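I'd been trying to pin down Esperanza Sepúlveda for months. She spent eleven years advising small countries on how to write, and rewrite, their constitutions, and I wanted to talk to her about second chambers, a subject I realise doesn't get everyone out of bed in the morning. It does me!

We met in the café under her office. She ordered for both of us and got going before I'd found my pen.

"People always ask me whether an upper house should be elected," she said. "I ask them what they want it to do. Usually they haven't decided."

I told her I'd just read Ermanno Valentini's essay arguing for a chamber picked entirely by lot, 460 citizens serving two years each. She pulled a face (a fond one, they're old friends).

"Ermanno is a romantic. I like citizens' assemblies, I've helped run them. You give people one question and several weekends and they do wonderful work. But a legislature gets 40 questions at once, half of them dull. Who reads the fisheries bill?"

So who should read it? Regional delegates, she thinks, sent by local councils and recallable by them. I said that sounded like a recipe for party hacks, and she laughed and said yes, some of them would be, and some party hacks are very good at fisheries.

We went on to thresholds for changing a constitution. She's strict here. A simple majority in a referendum worries her, especially on a low turnout, and she'd want two votes with an election in between.

"If it's a good idea in December it will still be a good idea after people have voted for somebody else," she said. "Governments hate this. They're always in a hurry."

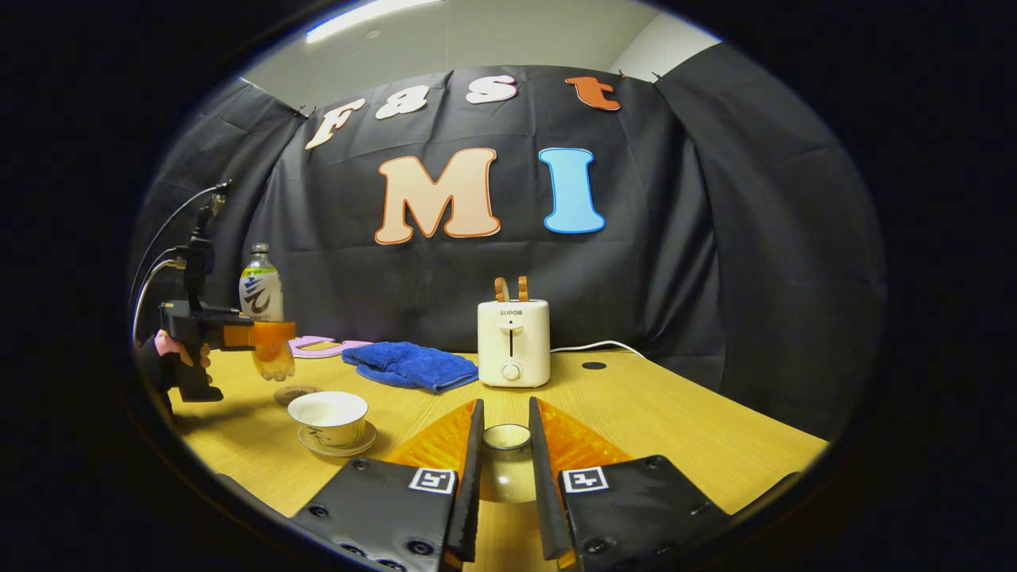 Emergency powers were the bit I'd really come for, and she'd saved up for it. Her view is that every decree should lapse after 18 days unless parliament renews it, with the opposition chairing the debate. I kept thinking of two fingers facing each other with a narrow gap between them, like the black ones with the ribbed orange pads, and when I tried this out on her as a picture of government and parliament she said the gap was the part she spent her working life on. Then she asked for the bill.

I did get one more question in, on the way to her tram: had any country taken her advice whole?

"Never," she said. "One took the preamble. I hadn't written the preamble, Mercy Kombo had, and it's beautiful, you should talk to her."

I've written to Mercy.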